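Members' visit to the robot workshop at Wulora

On 4 October 2026 our group visited Wulora, the small automation company behind the old dairy. Those of you who were there can skip to the end, where I put the practical information. For the others I try to tell how it was.

We were 15 persons, and the room is not large, so Regula Baumgartner from Wulora divided us in two groups. One group went first with her to the demonstration of the two-arm table, and the other drank coffee with Danang Oei and heard from him how the company started. After the first part we changed places. I was in the coffee group first, and I must admit that I listened with one ear only, as there was laughing from the other side of the wall.

Danang told us that Wulora makes software for small robot arms, and that the arms themselves are bought ready from a supplier. Their main project at the moment has the name Nidar. The aim is that two arms learn to tidy and sort small things of different shape, first by being guided by a person and later alone. Each time a person guides the arms through a task, the movement is recorded. For the present task they have 844 such recordings. He said it sounds like a lot, but for some kinds of objects it is still too few, and small round things are the worst of all.

Then it was our turn at the table. Regula explained that the arms were now working without guidance, and that we should please not lean over the table or put our hands near it. We stood along one side, and the shorter ones were allowed in front. The task was to work with a few toys and a plastic tray.

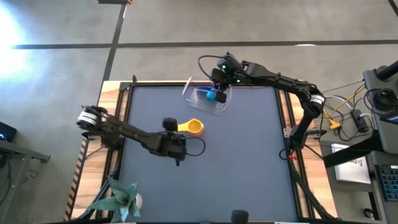 The two arms at work: the left one at the yellow scoop, the right one reaching into the clear tray with the blue object and the small teal ball.

I had expected fast movements, like one sees in films from car factories. At Wulora everything goes slowly. An arm moves, stops, seems to think, and moves again. Veronika Marti whispered to me that it reminded her of her grandson with his peas, and after this I could not stop seeing it. During our turn the ball escaped from the gripper three times. The fourth time it was lifted, and we all clapped, which made Regula laugh.

There were many questions. Buppha Phetsri, who worked for many years in a packing department, wanted to know why they use two arms if one is so slow already. Regula answered that many tasks at home and in a workshop need one hand to hold and one hand to do, for example opening a jar, and that it is better to begin with two from the start. Buppha also asked what happens when both arms want to go to the same place. Apparently the software gives one of them priority and the other must wait. In the early weeks this did not work so well, and one gripper had to be replaced in March after the arms met in the middle.

Domenica Marti asked about the noise. I had wondered about it too, because I expected it to be loud. The motors make only a quiet humming sound, and one can talk next to them normally. What I found more tiring was the light in the room, which is quite strong at the window side.

At the end, whoever wanted could guide a pair of practice arms in the next room. Seven of us tried it. You hold two handles, and the arms follow your hands with a very small delay. It looks easy – it is not. I needed a long time to pick up one wooden block, and then I dropped it beside the box. Domenica was by far the best of us. She says it comes from sewing, and Danang asked her, I think only half as a joke, if she is free in the afternoons.

We thank Regula and Danang very much for their time and for the good cake.

Practical information

Wulora has offered a second visit for those who could not get a place. There is room for 11 persons. Please write your name on the list at the meeting room door or tell Veronika. The entrance is from the yard side, with three steps and a handrail. If you need the lift, please say it when you sign up, because then we meet at the other door.

Somebody left a dark green scarf on the coat hooks at Wulora. It is now with me and can be picked up at the next meeting.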